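Homance sets its wandering machine straight again

28 May 2019

Anyone who has ever hung a door and found it an inch out will feel for Glenys Pumphrey, who has spent the spring at Homance coaxing the firm's Hivitz house robot back to good health inside its simulated home.

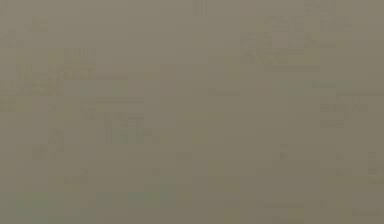
Setting up the machine's view was the first job, and a slow one. Pumphrey and her colleague Xiuying Yu went back through 3388 saved views, checking each against the plan of the house. A view with nothing in it but faint, blocky marks on a flat olive-grey ground gives very little to steer by, and 56 of the views were put aside for a closer look over a good many pots of tea.

"You do get fond of it," said Pumphrey, "even when it's being a perfect nuisance."

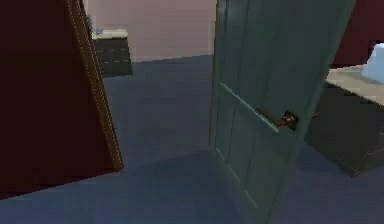 The teal door, partly open, with its dark bronze lever handle.

Doors came next. Yu has rewritten the settings that tell the machine how much room to leave at a door's edge, and the pair now run the whole round of checks every four days, with a note of each change kept in the Kelmendi logbook.
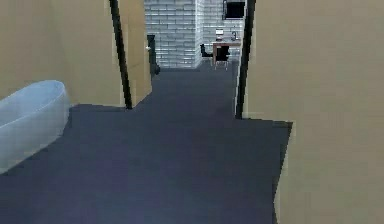
Looking down the carpeted corridor to the desk and chairs in the back room.

The long corridor runs are still being tuned, and 497 of them are planned before the settings are passed to the Grorketden workshop in November.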